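Trodmont cell, November. Picking from the bin.

Started 08:40. Yung-ching reported that the arm was stopping on a cable load warning whenever the wrist turned far over to reach the right-hand side of the bin. Went through the dress pack first. The yellow cable was pulling tight at the end of the turn, so I let out more slack over the wrist and put a new tie on the bundle near the bottom of the loop. Checked the air hoses down to the gripper by hand. No leaks I could hear.

Re-taught the bin corners afterwards, as the clamps had been off while the bench was moved. Speed down to 60 mm/s for this. Left the red and green blocks in so I could try a few approaches straight away.
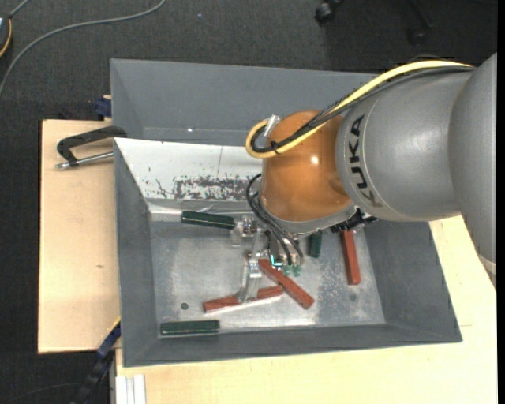

Height over the floor of the bin was out by nearly 2 mm at the front. Corrected in the base frame, old values saved under job 691. Ran the Skivuner pick routine at 800 mm/s with the new slack and got no warning in the first hour. Cycle counter read 1809 when I stopped for lunch.

Still to do: the bin wall is getting scuffed, need to ask Kao if the approach angle can come in steeper. Order more braided sleeving from Rosport. Yung-ching to look at the cable loop again before the speed goes up any further.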